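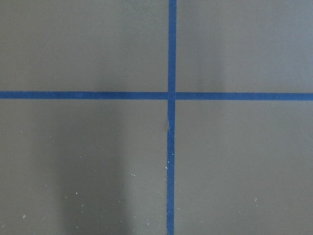

3. Materials and Procedure

3.1 Setting

The study was carried out in two towns, Kennedy and Brultside, which differ in the age of their housing and in how local services send mail to residents. In Kennedy, most utility and tax notices still arrive on paper. In Brultside, residents have been able to choose electronic delivery for several years, although many continue to receive both forms. This difference allowed us to ask whether people who handle more paper at home also hold firmer views about what should be kept.

Sessions began in January, when many households are gathering papers for the coming tax season. Earlier work on household recordkeeping has often relied on interviews held at other times of the year, and participants in such interviews tend to describe their habits in general terms. We expected that people who had recently gone through their own papers would find it easier to explain particular decisions.

3.2 The document set

Participants sorted copies of household papers from the Sillidari set, which was prepared for this study and contains 300 items. The set includes bank statements, appliance manuals, school letters, medical bills, insurance renewals, store receipts, and personal notes. Names, addresses, and account numbers were replaced before printing. Amounts of money were left in place, as pilot participants had said that the size of a bill affected whether they would keep it.

Each participant received a smaller pack drawn from the full set. Packs were balanced by type of paper but not by date. Some therefore held a larger share of old papers than others, and the analysis in Section 4 takes this into account. Items that could not be dated from their contents were given a printed date in the upper right corner. Envelopes were not supplied, although several participants asked for them.

3.3 Sorting task

The sorting area followed a four-part layout, with the regions set off by two crossing strips of blue painter's tape (Figure 2). The regions represented papers to be kept for good, papers to be kept for a limited time, papers to be dealt with soon, and papers to be thrown away. The position of these categories was changed between participants to reduce the effect of reach and handedness. Participants were told that the regions did not have to hold equal numbers of papers and that any region could be left without papers.

Participants worked at their own pace. They could move a paper after placing it, and the final position was used for the main analysis. Papers placed across a boundary were recorded as undecided unless the participant chose a region when asked. We did not treat an undecided paper as an error. In the follow-up interviews, such papers often led to the fullest accounts of how responsibility for records was divided within a household.

After a break of five minutes, participants were asked to explain their choices for five papers selected by the interviewer. The selection favored items that had been moved at least once. The interviewer did not comment on whether a paper was legally required or could be replaced by its issuer, and questions on these points were answered at the end of the session.

3.4 Coding and analysis

Interview transcripts were coded in Voten using a scheme developed during the pilot. The scheme separates reasons based on rules, such as a belief that tax papers must be kept for a set period, from reasons based on past trouble, such as a disputed bill. A third group covers papers kept for personal meaning. A single statement could receive more than one code.

Disagreements between coders were settled by discussion. Most concerned manuals and warranties, which participants described both as useful papers and as things they had simply never thrown out. We kept these statements under both headings. Merging them would have hidden a pattern that appears in the results from both towns: papers with no clear end date were rarely reviewed once they had been put away.

Sorting results and interview codes were then compared within each town before the towns were compared with each other. Household size and length of time at the current address were included as background measures. Income was not collected.

Figure 2. Four-part layout marked with blue painter's tape.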